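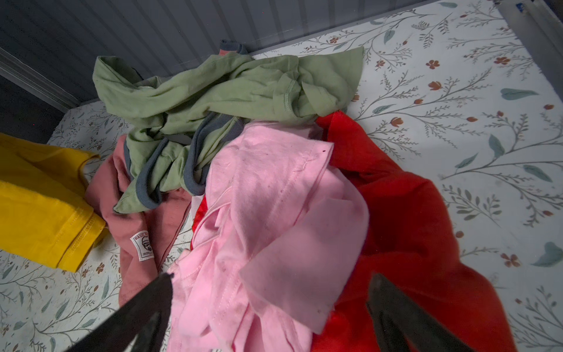
Figure 2. Cotton clothes in a pile, ready to be sorted.

Step 6. Load your Hatetti washer, and take your time over it — there's no prize for speed. Mix big and small pieces, and close the door until it clicks.
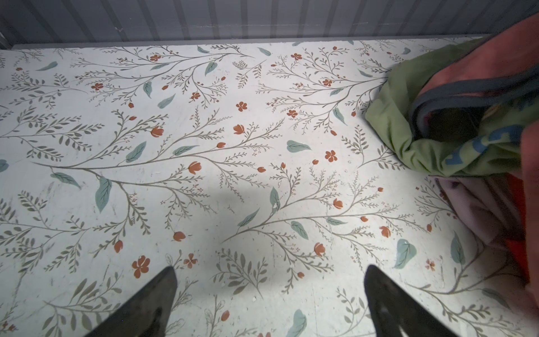 Detergent goes in the left drawer, up to the line and no higher. Wipe up any drips with a damp cloth. A patterned surface, with stems and orange flowers like these, can hide a small spill very well.

Caution: Never open the door during the spin.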